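The Misitz Household Letter
28 May 2020

The summer duvet switch, and what I did about the wool blankets

It hit 80 degrees here last week and I finally gave in and stripped the bed down to the sheet and one cotton blanket. Every year I tell myself I'll do it in April and every year I'm still sleeping under the big down thing well into May, kicking it off at two in the morning and hauling it back at five. So this issue is about bedding, and specifically about washing the heavy stuff before it goes into the closet until November. I had a pile of mail asking about down after the pillow issue, so a lot of you are in the same spot.

Start by looking the duvet over in daylight, on the bed, before it goes anywhere near water. I run my hands along every seam. A gap the length of a fingernail will turn into a gap the length of your hand once the machine gets going, and then you'll be picking feathers out of the door gasket until Labor Day (ask me how I know!). A few stitches with regular cotton thread will do. Try to sew along the old seam line and avoid making new holes in the fabric.

Next, can it go in your washer at all? Mine is a Gorno front loader, a mid-size one, and it takes my full-size duvet with room to spare. The king from the guest room is another story. I got it in there once by leaning on it with my knee, and it came out with dry patches in the middle and soap all around the edge. If you have to shove, take it to the laundromat and use one of the huge machines at the back. I paid for that king in quarters last spring and didn't regret a single one. 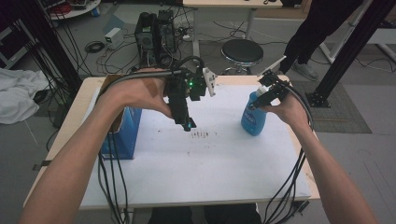 Settings. I use warm water, the gentle cycle, and much less detergent than you'd think, maybe a third of what I'd use on a load of towels. Down hangs on to soap like crazy. If there's any left in there the clusters stick together and the whole thing dries flat and a little crunchy. I run a second rinse every time, and on the king I run a third. No fabric softener, please. It coats the feathers and they lose their puff, and the smell sits in there all winter.

Spots get treated first. Push the filling away from the stain so you're only holding the cover, dab on a bit of dish soap mixed with water, and work it with an old toothbrush. Yellowing around the top edge is sweat and face cream, and it likes a paste of baking soda left on for half an hour. Coffee is harder. I've got one coffee mark that has been through six washes and I now think of it as part of the design.

Drying is where people lose patience, me included. Low heat, and I mean low, with two or three clean tennis balls in the drum to knock the clumps apart. Mine took most of a Saturday. Every forty minutes or so I pulled it out, shook it hard by two corners, broke up the lumps with my fingers and put it back in turned the other way. When you think it's dry, give it one more round. Then hang it over a door or a couple of chairs overnight. If it smells even faintly like a wet dog in the morning, it's still damp inside and it isn't ready to put away.

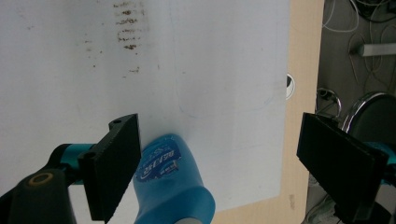
Now, wool. I have four wool blankets, and the best of them is an old Haddadin plaid that came from my aunt's house with the label still sewn in. For years I sent it out for cleaning because I was scared of it. Two summers ago I filled the bathtub with cool water, added a capful of wool wash, and laid it in there. Ten minutes of gentle pressing, no rubbing, no wringing. The water looked like weak tea! I drained it, filled it again, and kept going until it ran clear, which was four tubs.

Getting a soaked blanket out of a tub is a job, so let the water drain away first and press down on it with your hands while it sits there. Roll it up in dry towels and kneel on the roll. Then flat on a drying rack, in the shade, pulled gently to shape. Hanging wool from one edge while it's heavy with water will stretch it, and I have a scarf-shaped throw to prove it. The plaid took two days and came out softer than it's been since I've had it.

The cheaper acrylic and fleece throws don't need any of this. Cool wash, low tumble or the line, done. I do wash them on their own because they shed, and whatever goes in with them comes out wearing a sweater.

For storage I went back to cotton bags with a drawstring. I did try the vacuum kind from Proline, and they save a ton of space, no argument there, but down doesn't love being squashed for six months and my duvet took days to come back. I still use them for the fleece. For everything else, an old pillowcase works just as well as a bag you pay for. Fold loosely, put the heavy things on the bottom, and keep the whole stack off a basement floor. Moths go for wool that has skin oil or crumbs on it, so a clean blanket is already halfway safe. I tuck in a cedar block and sand it lightly each spring to wake up the smell.

One more thing about closets. Mine backs onto the bathroom and gets a bit steamy, so I leave the door open a crack on shower mornings. If yours has an outside wall, leave some space behind the stack so air can move.
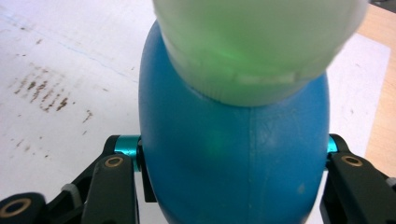
Your letters

The cotton sheet survey is closed and 337 of you wrote in, which floored me. Percale won by a mile. Quite a few of you also wanted to know whether a high thread count is worth the money, and my own favorites are a plain 200 that I've had since my first apartment. They've been washed so often they feel like an old T-shirt. I'll go through the rest of the answers next time, along with the question of ironing pillowcases, where feelings are running pretty strong.

If you have a trick for getting a fitted sheet to stay put on a deep mattress, send it over. I've tried the elastic clips and they snapped me in the shin twice.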